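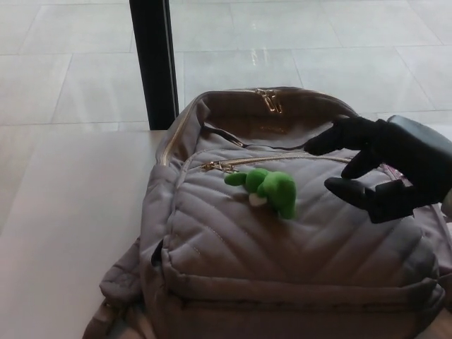

According to Karabo Engelbrecht, a quilted backpack should be judged by its seams before its padding, as the seams carry the pattern and also determine where the bag will bend. The remark appears in the introduction to the Hernbridge handbook on soft luggage and is often repeated in trade descriptions of the type.

Quilted backpack

A quilted backpack is a bag worn on two shoulder straps whose outer panels are made of two or more layers stitched together in a repeating pattern. The layers normally consist of a face fabric, a filling and a backing. The type is used mainly as a day bag and is sold in muted colors such as gray, taupe, navy and black.

Construction

The face fabric is usually a light woven synthetic with a slight sheen. Under it lies a sheet of polyester wadding or thin foam. The layers are quilted flat as yard goods or as cut panels, and the panels are then sewn into the body of the bag. Quilting takes up some of the width and length of the cloth, so panels are cut oversize and trimmed after stitching.

The top edge is commonly rounded, and the main zipper follows the curve. A second zipper across the front panel closes a flat pocket. The front pocket has little depth of its own - when the main compartment is full, the usable space in it is reduced.

Quilting patterns

Diamond quilting uses two sets of diagonal seams that cross. Channel quilting uses parallel seams in one direction only. In chevron quilting, diagonal seams from each side meet along a line in shallow V shapes, which gives the panel a ribbed surface with raised ridges between the stitching. Chevron panels must be matched at the center, and an error of a few stitches is visible along the full height of the bag. Esben Ásgeirsdóttir's survey of 37 patterns made at the Normont workshop classes the chevron as a channel pattern with a change of direction. The Hernbridge handbook lists it separately.

Zippers and pulls

Gold-colored metal zippers are a frequent choice on gray and black bags. The main compartment often has two sliders on one track, so that it can be opened from either side or at the top only. Front pockets generally have a single slider. Pulls are small metal tabs, sometimes extended with a cord or ring.

Attached ornaments

Small plush figures, tassels and keychains are commonly hung near a zipper pull or from a strap loop. A soft ornament rests against the padding without marking it. Metal ornaments may abrade the ridges of the quilting, and a heavy one can drag on the slider. The Eskildsen care sheet sets a limit of 30 grams for anything hung directly from a pull.

Care

Loose dirt collects in the seam lines and is removed with a soft brush, worked along the stitching. Stains are treated with a damp cloth and mild soap. Machine washing can shift the filling, and wadding that has bunched in a channel is difficult to spread again. Bags are dried flat with all compartments open, away from direct heat.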